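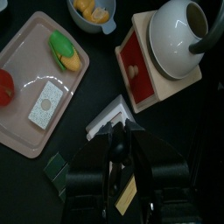

Plastic kitchen things get dirty in ways that glass and metal don't, and most of the trouble comes from treating them all alike. A bowl that held tomato sauce needs one thing, a cutting board another, and a child's play kitchen set something else again. A glossy tray with a raised rim, like the pink one with the toy corn on it, is quick to wipe across the middle, but grease and crumbs collect where the flat part meets the rim. Run a soft brush around that line first, then wipe the rest.

## Everyday washing

Warm water and ordinary dish soap will take care of most plastic. Very hot water warps thin trays and lids, and once a lid has warped it won't seal again. I wash plastic first, before the greasy pans, so that the water is still clean. Plastic holds on to a film of fat much longer than a plate does, and you can feel it with a thumb after rinsing. If it still feels slick, wash it again with a little more soap and a fresh cloth.

Don't use scouring powder or the green side of a sponge. Every scratch holds color and smell from then on.

## Tomato, carrot and curry stains

Orange stains in storage bowls are oil carrying color. Rinsing with cold water first helps more than people expect. For a stain that has already set:

- Spread a paste of baking soda and water over it and leave it for up to 28 minutes.
- Rub with a damp cloth, rinse, and look again when it's dry.
- If some color is left, put the bowl on a sunny windowsill for a day or two.

The windowsill is slow but does no harm to most white and clear plastic. Dyed plastic can fade, so keep that one for the plain pieces. Turmeric is the worst of them. My neighbor Subbarao Kamath cooks with it every day and keeps two containers that are used for nothing else.

## Smells

Onion and garlic smells stay in the lid more than in the bowl. Take the gasket out, if there is one, and soak it in white vinegar and water, half and half. A butter knife will lift most gaskets, but go slowly at the corners. Dry the groove with a twisted paper towel before putting the gasket back. A crumpled sheet of newspaper left overnight in a closed container will take out most of what remains. Wash the container again before food goes in it.

## Toy food and play dishes

Hollow pieces should never be soaked. Water gets in through the seam or a pinhole and doesn't come out, and after a few weeks there is black mold inside. Wipe them with a cloth wrung out in soapy water, then with a plain damp one. Solid pieces can go in the sink.

The kind that comes apart for pretend slicing is often held together with hook-and-loop dots. These collect lint and hair. An old toothbrush clears them, or a strip of packing tape pressed on and pulled off. If a dot has come loose, scrape off the old glue with a fingernail, let the spot dry fully and stick on a new one. Hardware stores sell them in packs of 100, enough for several sets and a few picture frames besides.

Wooden pieces get a damp cloth only.

## Drying and putting away

Plastic doesn't warm up in the rack the way china does, and it stays wet longer. Stand trays on edge with a gap between them. Stacked damp, they stick together and smell stale by morning. I leave lids off the containers in the cupboard and file them upright in a loaf pan.

Go through the whole lot once a year. I do mine in November, before the holiday leftovers. Anything cracked, cloudy and sticky, or missing its lid goes out. Cracked trays can still serve under paint cans or flower pots.

## Getting labels off

Peel what comes off dry. Rub cooking oil into the rest, wait five minutes, and push the glue off with the edge of an old plastic card. Wash with soap afterward. Nail polish remover works on glass jars but will dull many plastics for good, so keep it away from the bowls.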